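Home News People What's On Contact

A toy library that lends by the letter

4 min read

2023-08-28

Annelies Wuyts opened Lollville in Baltgate with toys her own children had outgrown. It now has 238 members, and families can borrow up to three toys at a time.

"I had a spare room and too many jigsaws," she says. "My sister told me to sell them. I put a card up in the post office window instead and lent out the first one the same week."

Most of the stock is for children under eight. There are wooden trains, marble runs, dressing-up clothes and a shelf of board games that parents borrow for themselves. A toy goes out for 20 days and can be renewed by phone if no one else has asked for it.

Wuyts worked in the stores of a bus company before this, and says the job taught her most of what she needed. "If a part wasn't on its shelf, the bus stayed in the yard. A marble run with the bottom piece gone is much the same — you've got a box of tubes."

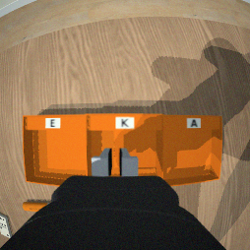
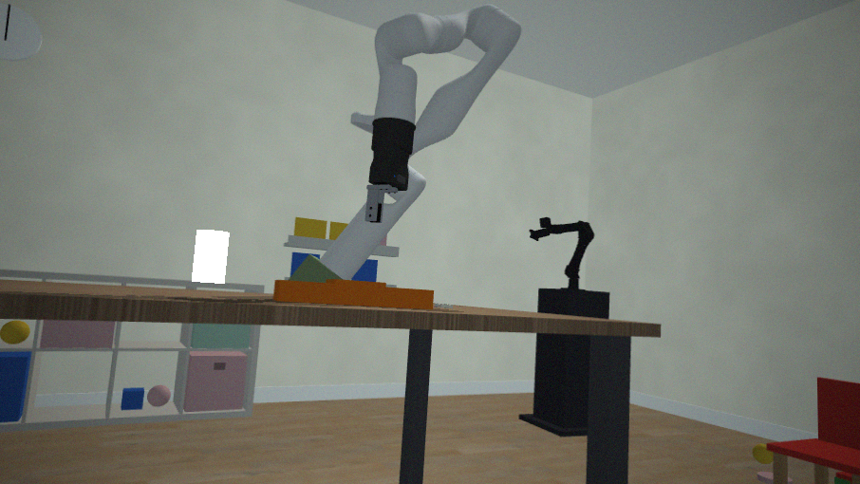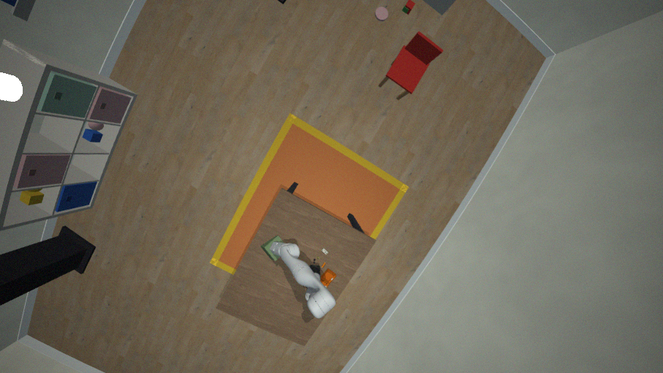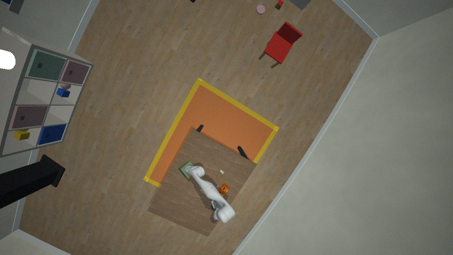 Small pieces take up most of her day. Every toy that comes back is checked against a card listing its parts, and anything left over at closing time goes into the lost pieces store. Wuyts used to keep it in biscuit tins, and found she was tipping out all of them to find one dice. She now prefers open bins with compartments, such as the orange one in the first picture, with a letter on the far wall of each section. "You want to look down and read it straight away. If the label's on the outside, someone turns the bin round and you're lost."

She asks borrowers to own up to missing parts and does not fine them. "They look under the sofa harder if they're not worried about money," she says. Some pieces can't be replaced. A wooden farm set made by Ollesari has been without its gate for years, and children borrow it anyway.

There are 357 toys on the books. Wuyts would like more for older children, who tend to stop coming once they start secondary school. In September she is taking over a second room, which will hold outdoor toys and a table for mending.

What does she borrow herself? "The marble run. I say I'm testing it."

Comments

Pacheco: We had the farm for a month last winter. A domino makes a decent gate.

Mum of two: Do you take jigsaws with a piece missing? I have several.

baltgate_reader: Is there parking near the library? The pram and the train set together are a struggle on the bus.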